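Olville's instrument library opens its doors in February

I've been hanging about outside the old Sönmez shoe shop for weeks, nosing through the gap in the window paper, so you can imagine how pleased I was to get inside at last.

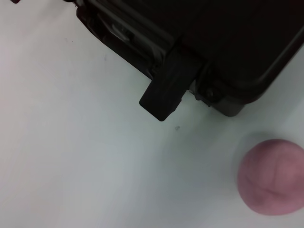

What's going on in there?

It's going to be an instrument library! You join, you pick something, you take it home for 15 weeks and you bring it back (in tune, ideally, though they're not fussy). The whole thing is the idea of Firdevs Dağdelen, who taught brass at the upper school until last summer and got fed up with hearing that families had given up on lessons over the price of a cornet.

She put a note in the parish newsletter asking if anyone had an instrument they'd stopped playing. I think she expected a couple of recorders. Instead she has 226 instruments on the books, and 174 of them are ready to go out. The rest are waiting for strings, pads, reeds or, in the case of one poor cello, a whole new neck.

"People kept ringing at teatime," she told me. "I'd have my fork halfway to my mouth and somebody would want to talk about a euphonium."

Who's paying for it?

Mostly us, it has to be said. The concert at the Fleretti café before Christmas brought in £1306, and that has gone on repairs and the first bit of the rent. Taner Yalçınkaya is doing the repair work in the back room at a rate I suspect is far too low. He showed me a clarinet he'd been working on all morning and played me a bit of something slow on it, and I went quite wobbly.

He does have one plea. Please don't polish old brass before you hand it in! He would much sooner have it grubby, as some of the shop-bought polishes take the lacquer off and then he's got two jobs.

How do I join?

Turn up, basically. The doors open at ten in the morning and they'll be there until four. Bring something with your address on it. Under-16s need a grown-up to sign the form, and membership is free for anyone at school. Everyone else pays what they can.

Violins and guitars will go first, I'd have thought, so get there early if you want one. I've got my eye on an accordion, and my neighbours have been told. The number 6 bus stops right outside, opposite the Tuleo bakery, where they've promised to have the cheese buns out by half past nine.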